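31 December 2025
By Pejman Parsa

We use cookies to remember your settings and count visits to our course pages. Accept / Manage choices

Automation at Work, handout for unit 4: The kitchen job

Please read this before our February session and bring your notes on the Unport reading with you. I love this unit, and I'll tell you why right away: everybody has carried a plate. You don't need to know anything about factories to have an opinion on it, and your opinions are going to be useful!

Our case is Brikico, a catering firm that makes lunches for office buildings. It has 293 employees, and 50 of them work in plating and clearing. Two years ago the firm began planning an arm for the plating counter, with the layout worked out in simulation by a small outfit called Skalilow. The plating crew was asked to comment on the simulated kitchen before any equipment was ordered. Remember that detail, we'll come back to it.

First, some vocabulary. A job is what is written on your contract. A task is one thing you do inside that job (move food onto a plate, wipe the counter, notice that the fruit looks tired). Machines take over tasks, and then somebody has to decide what the job is now. Most of the arguments you'll read this term get muddled because the writer slides from one word to the other halfway down the page.

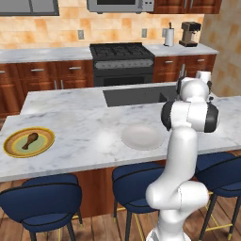
The second idea is reach. A person at a counter leans, steps sideways, turns around to grab a towel and hardly notices doing it. A fixed arm has a base that stays put, so the counter has to be arranged to suit it. At Brikico this became the biggest topic in the crew meetings. People had their own ways of setting out plates, left-handers especially, and now there would be one layout for every shift. Some of them liked it. A plater named Salehi said she had wanted a fixed layout for years and was delighted that a machine had finally won the argument for her.

Others felt they had lost something, and I want us to take that seriously. Knowing where things go is a skill, and it was theirs.

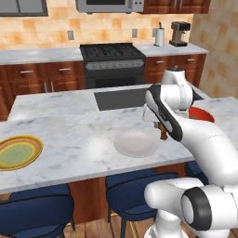 Fig. 2. Simulated kitchen: the gripper at a brown object, just above the marble, with a plain plate beside it.

Now think about the in-between moments, with an item in the gripper and the plate waiting. Who is watching? In the old job description there was no watching at all. In the new one it comes first, followed by stopping the arm, resetting the counter and writing up what went wrong. The crew's first draft of that list ran to 896 words, and it's a wonderful document. Go through it with a pencil and mark every task that didn't exist before.

For the session, write 200 words on one of these:

Which task in a job you've had would you hand over tomorrow, and which would you fight to keep?

Should watching a machine be paid the same as doing the work by hand? Say who you think should decide.

What could the plating crew tell the designers from a simulation, and what would they only find out on shift?

Rough drafts are very welcome. Bring a paper copy, we'll be swapping them in pairs.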